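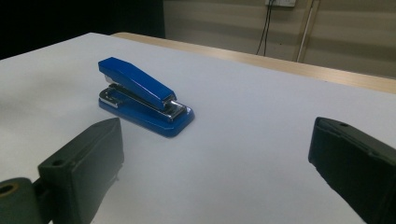 Teach the awkward part first

By Jiang, Umosthorpe
August

Most arguments about teaching robots by demonstration concern volume: how many hours, how many operators, how many tasks. I think the more useful question is what the operator's own hands were allowed to feel while the demonstration was recorded.

Remote control removes most of that. A person at a console sees the object, moves a lever and waits for the arm to follow. On the rig we ran at Budska, new operators needed some 12 sessions before their motions stopped looking like a series of corrections. The corrections went into the training set with everything else, and the policy learned to hesitate.

Hand-held grippers are cruder and, in my view, better for small desk objects. The operator's wrist does the work and contact comes back through the handle. A slip is felt at once and dealt with in the same movement. 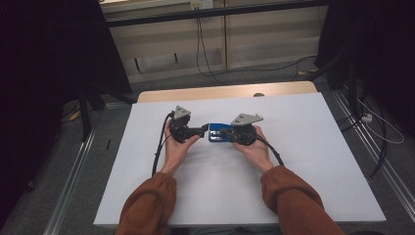
There is a cost. A person's elbow goes where an arm on a fixed base can't, and a share of what is recorded will be out of reach for the machine. In the Kulimitz trials we threw out 4 demonstrations in every 11 on those grounds. I would still accept that loss. A path that can't be followed is easy to detect by calculation. Hesitation is much harder to filter, and it tends to be found only after training.

My proposal is modest. Use hand-held tools for anything that depends on touch, keep remote control for heavy or hazardous work, and record which was used against every demonstration. At present the two are often pooled without a label.

Contact the editor | © Umosthorpe | Back to top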